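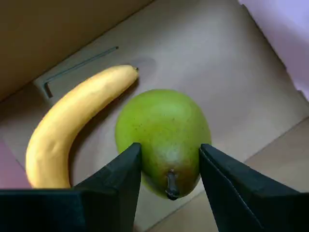 Fig. 1 – Banane et poire en carton ouvert, fond nu.

Module Postrécolte, chapitre 4 : cohabitation des fruits climactériques

4.1 Rappel

La banane et la poire sont deux fruits climactériques : leur maturation s'accompagne d'un pic respiratoire et d'une production d'éthylène. Placées dans un même volume, elles s'exposent mutuellement au gaz émis. Le carton ouvert limite l'accumulation d'éthylène mais ne la supprime pas.

4.2 Lecture de l'épiderme

Chez la banane, la couleur de la peau suit la dégradation de la chlorophylle et sert de base aux échelles commerciales. Chez la poire, ce critère est moins fiable : plusieurs variétés restent vertes à maturité. Une zone brun rougeâtre près du pédoncule, comme sur la fig. 1, ne renseigne pas à elle seule sur la fermeté. On complète par une mesure au pénétromètre, sur deux faces opposées.

4.3 Calage

La banane marque au point d'appui, la poire au point de contact. On laisse un intervalle entre les fruits et on pose la banane à plat. Le pédoncule de la poire, rigide, peut perforer un fruit voisin ; son orientation est notée sur la fiche Tistik.

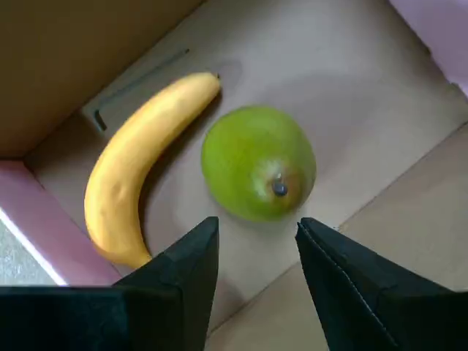 Caldeira objecte que l'intervalle ne tient pas au transport et qu'un fond alvéolé serait préférable. L'objection est recevable pour l'expédition – le présent chapitre ne traite que du stockage à poste fixe.

4.4 Données de travail

Le jeu Valerholm comporte 3 389 fiches, dont 2 567 complètes. Les fiches sans mesure de fermeté sont écartées du calcul. Humidité relative de consigne : 90 %.

À préparer pour la séance de février : lecture du protocole Grimis, sections 1 et 2, et tracé de la fermeté en fonction de la durée de stockage.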